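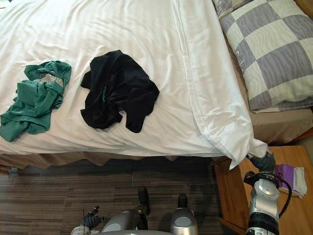
One reader in Trodville wrote in to ask whether it wouldn't be simpler to skip the gripper comparison and buy the widest fingers on the market, seeing that sheets are big and fingers are small.

Wide fingers are good on towels. On a bed they catch the skirt along with the sheet, and then you pull both. I would start with the narrow pair and change only if the cloth keeps slipping.

## Comparing grippers on bedding

- Use the same bed and the same sheet for every gripper. Thin cotton and a filled duvet are separate tests.
- Pinch at the corner first. A corner gives you several layers to hold, and even a poor gripper can manage it. The long edge is harder and tells you more.
- Leave a shirt or two on the bed for some of the runs. Loose clothes move when the sheet moves, and you want to know how far.
- Write down the force setting before you start. The Skimura controller goes back to its default when it is switched off — I lost an afternoon to that.

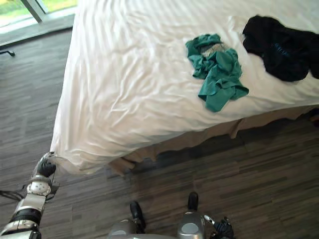

Keep the second arm low and out of the way until the first one has a firm hold. If both arms go in together you can't tell which one made the wrinkles.

We did 169 pulls with the Lellodel fingers and 141 with the Rácz set. The Lellodel pair dropped the sheet 40 times, mostly on the long edge. The Rácz pair did better there but left a crease that needed an iron. At $895 a set I would want fewer creases.

Check the cable before each run. It should have enough slack for the wrist to turn all the way, and it should not be able to hook the bed skirt or a drawer handle.

Wipe the finger pads with a damp cloth and let them dry. Lint builds up faster than you would think, and a linty pad slips on smooth cotton.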